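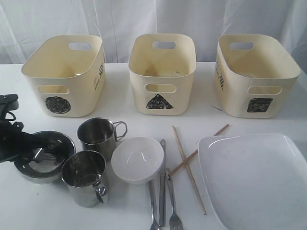 Questions I get about recording for Plolonum

I'm Kęstutis Pärn and I look after the tabletop sorting recordings. People keep writing to me with the same things, so I've put my answers in one place (last edited 2019-06-28).

What are we collecting, exactly?
Examples of an arm putting kitchen things into bins, start to finish, so the learning system has something to copy. We have 359 episodes so far and I'd love a lot more!

What do the marks on the bins mean?
Circle, triangle and square are just names. The instruction sheet says "triangle bin" and everybody knows which one – left and right got us into terrible arguments back in February.

Do I lay things out the same way every time?
Please don't. Turn the mugs, cross the chopsticks, swap the plate and the bowl. If every start looks alike, the model learns the layout and then falls apart when a fork moves.

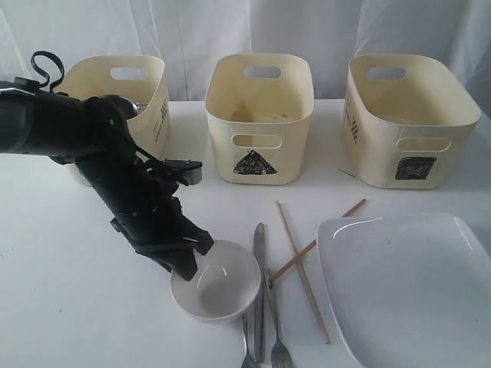 How long does a session last?
Three hours at most, with a break whenever you want one. Tired operators get jerky, and jerky motion gets learned too.

I fumbled a grasp. Should I delete the episode?
Keep it if you recovered and finished, and type "retry" in the notes box. If something ended up on the floor, mark it failed and start over. I go through the failed ones myself (yes, all of them).

Can I touch the objects while it's recording?
No, hands off until you've pressed stop. A hand in view spoils the episode for us. 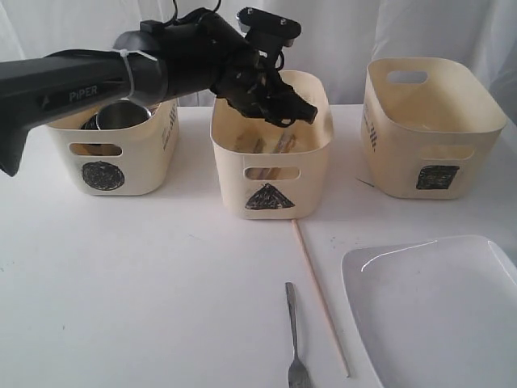 Khondokar Manipulation Data Team

Where do the files go?
Into the Bravlow folder, under your own initials. Upload the same day if you can – the recording machine fills up faster than you'd think.

I've never driven an arm before. Can I still sign up?
Sure, come along! You'll do 11 practice runs with me first, and those don't go in the set.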